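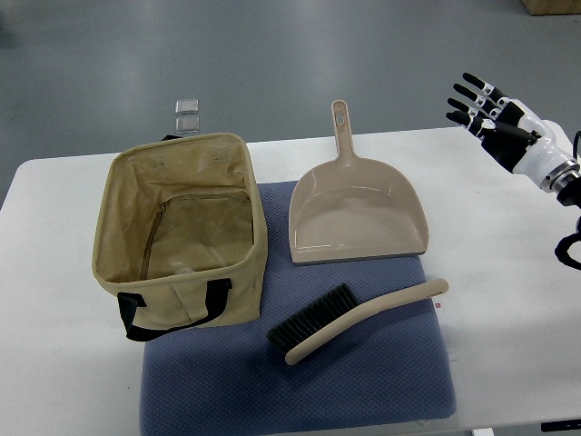
An open beige fabric storage bag on a padded mat.

Textile drop-off moves to Planska hall, old bins go in April

20th January

Residents with old clothes, sheets and towels to get rid of will have a new place to take them. The town is closing the curbside textile bins and moving the whole thing indoors, to the side hall of the Planska building on Brurnari Street.

Bins stay put until April. After that, hall only.

Reason is mostly water. The bins leak, and a bag of wet clothes can ruin everything under it. Sorting firm Vanhove, which empties them, told the town last fall it would stop taking loads with mold in them. Three were turned back before Christmas and ended up in the landfill, at the town's cost.

"We were paying to haul good coats to the dump," said Conceição Moreira, who runs waste services for the town. "People washed that stuff and folded it. It made me mad every time."

The hall will open mornings and one evening a week, hours still to be posted. Staff will take up to 80 pounds per household per visit. Anything over that needs a call ahead.

What they want: clothing, bed linen, towels, curtains, paired shoes, soft bags. Worn out is OK, stained is OK, wet is not. No pillows, no carpet, no foam. Buttons and zippers can stay on. Bags should be tied shut for the drop-off, and if you want your own bag or basket back, say so at the desk and they will empty it while you wait.

Wearable items go to the Lurkeo thrift store first. The rest goes to Vanhove for rags and insulation fill.

Not everyone is happy. Lies Hermans lives out past the rail crossing and has used the bin by the grocery store for years. She doesn't drive.

"I can walk to the bin. I can't walk to Planska with a sack of blankets," she said. "They should of asked the people who use it."

Moreira said a pickup for residents without a car is being looked at, but there is no money set aside for it yet. A sign-up sheet will be at the town hall front desk and at the library. If enough names come in she will take it to the council before the bins go.

The switch costs the town $1,000 for shelving and signs. Rent on the side hall is $185 a month. Moreira expects to save more then that in dump fees but would not give a figure.

Bags left next to the old bins after they are locked will be treated as litter. Fines apply, same as for household trash.

Questions go to waste services at town hall. The shoe bin at the high school is separate and is not affected.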